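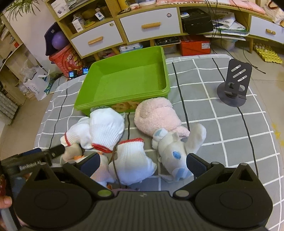

Otalell Woo

Project report: where does everything go?

My project was supposed to be about storage in small homes, and it ended up being mostly about gloves and soft toys. I'm fine with that! Our brief at Nunholm was to pick one everyday tidying job, do it lots of times and write down what slowed us down. I picked the job I'm worst at, getting odds and ends off a low table and into a bin.

The set-up is pretty simple. There's a grey cloth with white grid lines over the table (I thought the grid would help me put things back in the same places, and it sort of did), a bright green plastic bin towards the back, three white knitted gloves with red-edged cuffs, a fuzzy pale pink plush toy and a white and light-blue plush animal. The bin starts empty every time and sits a bit crooked, which is how bins sit at my place.

I'd planned to do 200 rounds in 2 weeks. I got there, but the last lot were done in one very long afternoon with the radio on, so take my notes from that day with a grain of salt.

The gloves were the hard part. I'd assumed the plush toys would be the nuisance, being the bulkier things, but they just go in. A glove bunches up, or lies over the one next to it, and then you're moving two when you only wanted one. I tried cuffs pointing towards me, cuffs pointing away and no rule at all. Cuffs towards me felt quickest, and the red edging gave me something to aim for (I'd like to try it with plain gloves, I reckon it'd be a lot more annoying).

Order mattered too. If the toys went in first, the gloves flopped over the top and hung off the rim. With the gloves on the bottom it all looked much neater, though you then have to dig for them on a cold December morning.

If I did it again I'd swap in a second bin in a different colour and sort the gloves from the toys. I'd also keep my notes in one book. Half of mine are on the back of a Verkumeck catalogue and I still haven't typed them up.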